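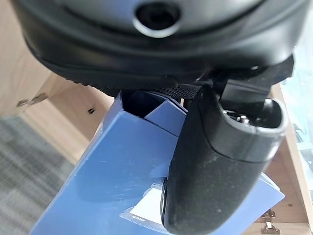

Ruba Hijazi wrote: before I sign anything, can someone tell me why the finger line on the quote is bigger than the gripper line? We asked for one gripper and a spare. This reads like a yearly subscription to fingers.

Reply from cell planning, Fri 3 October

Fair question. It sort of is. Fingers are wear parts, gripper isn't. The Nastik quote lumps one year of pads and fingers onto the same PO and that's where the number comes from. I've asked them to split it so you see it as operating cost and not capital. Will repost when it lands.

Status: open, waiting on vendor
Blocks: budget request for the second arm

What we know so far
- Current fingers rated for light cartons. We're using them on cardboard plus whatever else is on the list that week
- Log shows 47 dropped or slipped picks since May. Not all finger related, a few were bad poses, I tagged the ones I could
- Slips get worse when pads are dusty. Wiping helps. Wiping is not on anyones schedule
- Spare set is already on the arm, so we have no spare set

Tried
- Raised grip force one step. Fewer slips, crushed a box corner. Put it back
- Swapped left and right finger. No difference
- Cleaned pads before each run for a week. Better. Not fixed
- Called Malby about their softer pad. They'll send samples, no charge, but lead time on a real order is 12 weeks. That is the problem in a nutshell, if we miss the October window we're into next year

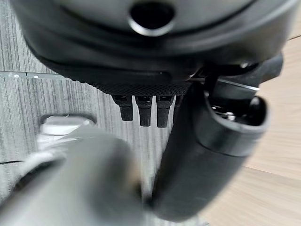

Wrist view, current fingers, same cell.

Options for the budget

A) Nastik fingers as quoted, one year supply. Most expensive, fits without an adapter, support included. They answer the phone.

B) Malby pads on our existing fingers. Cheapest by a lot. Need the samples first, and need somebody to do the gluing and re-teach the grip widths. I'd guess a day but I've been wrong about that before.

C) Hamdy gripper complete, replaces everything. Bigger stroke, which we'd want for the wide cartons. But new mount, new cable, new driver, and Clanness would have to redo the integration on their hourly rate. Asked them for a ballpark, nothing back yet.

My vote is B now and keep C on the list for when the second arm is approved. No point buying a year of fingers for a gripper we might retire. If B samples flop we do a short order of A, 2 sets only, and live with it.

Ruba Hijazi wrote: OK with B if the samples come before the budget closes. What's the downtime if we glue pads and they peel?

Half a shift, if we have a spare pair sitting ready. Without a spare, however long shipping takes. So please leave the spare pair in even if you cut everthing else.

Ruba Hijazi wrote: Leaving it in. Move the cleaning to the weekly checklist too, that part is free.

Done, added to the checklist under arm checks.

To do
- Nastik: split quote, capital vs consumables
- Malby: confirm sample ship date, ask for the pad thickness so grip widths can be set ahead
- Clanness: chase the ballpark for C, hourly and fixed if they'll do fixed
- Hamdy: ask if the mount is included - the PDF doesn't say
- Us: retag the slip log by item type, cartons separate from the rest

Ticket stays open til the split quote is in. Priority changed from low to medium.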